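Porque é que o chão da cozinha é tão frio?

Já te aconteceu saíres da cama de manhã, ainda meio a dormir, pores os pés descalços no chão da cozinha e dares um salto? Brrr! E no entanto, se tiveres um tapete no quarto, em cima dele os pés ficam todos contentes. Parece que o chão está muito mais frio do que o tapete, não parece?

Pois agora vem a parte esquisita (eu também demorei a acreditar, e já sou crescida). Se a casa esteve fechada a noite toda, o chão e o tapete estão quase sempre à mesma temperatura! Podes pedir a um adulto um termómetro e experimentar: se o ar da sala estiver a 20 graus, o chão anda por lá perto e o tapete também.

Então quem é que nos anda a enganar? São os nossos pés, coitados, que não são termómetros. A pele da planta do pé costuma estar a uns 29 graus, mais quente do que o chão, e o calor gosta de passar das coisas quentes para as coisas mais frias. O que a pele sente é a pressa com que esse calor se vai embora.

Ora, o ladrilho deixa passar o calor muito depressa. Dizemos que é melhor condutor. O tapete é cheio de pelinhos, e entre os pelinhos há ar, muito ar, que deixa passar o calor devagarinho. É por isso que as camisolas de lã são tão boas no inverno, e que os gatos se enroscam nos cobertores, os espertalhões.

Na vila de Plondmont, onde cresci, havia uma padaria chamada Soler com um chão de ladrilho enorme. Em agosto, as crianças sentavam-se lá de pernas esticadas só para se refrescarem, enquanto esperavam pelo pão!

Experimenta em casa: põe uma mão num ladrilho e a outra numa toalha dobrada, fecha os olhos e conta até 5. Qual das mãos se queixa primeiro? Depois troca as mãos e vê se dá o mesmo. 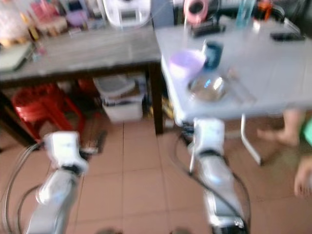
Um chão de ladrilho bege, dentro de casa.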